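Went to the open day at Skonano in Sterkholm today, Sat 4 January. I promised some of you a report, so I will write it in small pieces while I wait for the train. Please forgive my English, my fingers are cold. 1/

First, the practical side. The building is behind the old ferry offices and the entrance is on the courtyard side, which I learned after walking all the way round. Free entry, but you had to book a time. I had the slot before lunch. 2/

They let people in by groups of 15. Good decision in my opinion. At the fair in May I stood behind so many tall men that I saw mostly jackets. 3/

Downstairs is the part with the large arms behind glass. They move boxes from one belt to another belt. It is impressive for a few minutes and then it is boxes. The children in my group liked it very much and did not want to leave. 4/

I came for upstairs. There they work on handling of household things: towels, baskets, cups, cables. The project is called Araya. It is run together with a small workshop from Ukness, who make the grippers. 5/

The main idea, as I understood it: a person holds the gripper in the hand and does the task, for example takes a basket by the handle and moves it. A camera on the tool records everything. Later the robot learns from many such recordings. So the person is the teacher, and the teacher does not need to have a robot at all. 6/

I asked how many recordings they need for one task. The answer was "it depends", and then, after I waited politely, 700 for the basket task so far. They are not satisfied with it yet. I liked that they said this to visitors. 7/
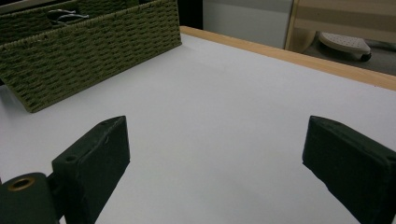 Hand-held gripper, open, and the woven basket. Araya table, upstairs at Skonano.

A detail for those who like mechanics: look at the bottom left corner, there is a brass-coloured ring in the round end of the hinge. I have a weakness for such parts. The rest of the tool is so dark green that the ring is the first thing my eye goes to. 8/

The left finger has scratches along the edge. I prefer this to a polished show model. 9/

Why a basket? I asked this also. They told me that a woven thing is difficult in a useful way. The surface is uneven, the walls give a little when you press, and the handle of cord never lies in the same position twice. With a hard plastic box you learn only about hard plastic boxes. 10/

Then visitors could try. You get the gripper, you squeeze, the fingers close. It sounds very easy. I needed 21 seconds to lift the basket by its handle and put it down again, and the girl before me, maybe ten years old, was much quicker. 11/

What I did wrong: I looked at my hand. You should look at the thing you want to take. The woman at the table said that almost all adults make this mistake, and she said it kindly. 12/

Also I turned the wrist too much. With my own hand I would never notice this, but the tool is stiff and it shows you each lazy habit. My wrist is a little bit sore now — a souvenir. 13/

After this they showed the robot doing the same task. Three attempts. The first was good. In the second it closed the fingers beside the handle, in the air, and lifted nothing with great care. The third was good again, but slow. The room clapped for all three. 14/

Someone asked the question about jobs, of course. The reply was rather short, and I would have liked a longer one. They said the aim is help at home for people who cannot grip well themselves. I believe them, but I think visitors come with this question and it should have its own place in the programme. 15/

Small complaints: the signs upstairs are only at the lift, so those who take the stairs get lost. And the sound of the film in the corridor was stronger than the guide's voice. We all moved closer and closer to her until we stood like penguins. 16/

Good things: there are chairs. The coffee is drinkable. You may ask the same question two times and they explain it in other words, for which I was grateful, as the technical part went quickly. 17/

The guide told us that 164 people had booked for the day. I do not know how many came in this weather. My group was full. 18/

They plan one more open day in May, with a new task: folding a tea towel. Booking is not open yet. I will post the link here when I see it. 19/

My train is coming. If you have questions about the gripper, write them below and I will answer in the evening, as well as I can — I am a visitor only, I do not work there. 20/20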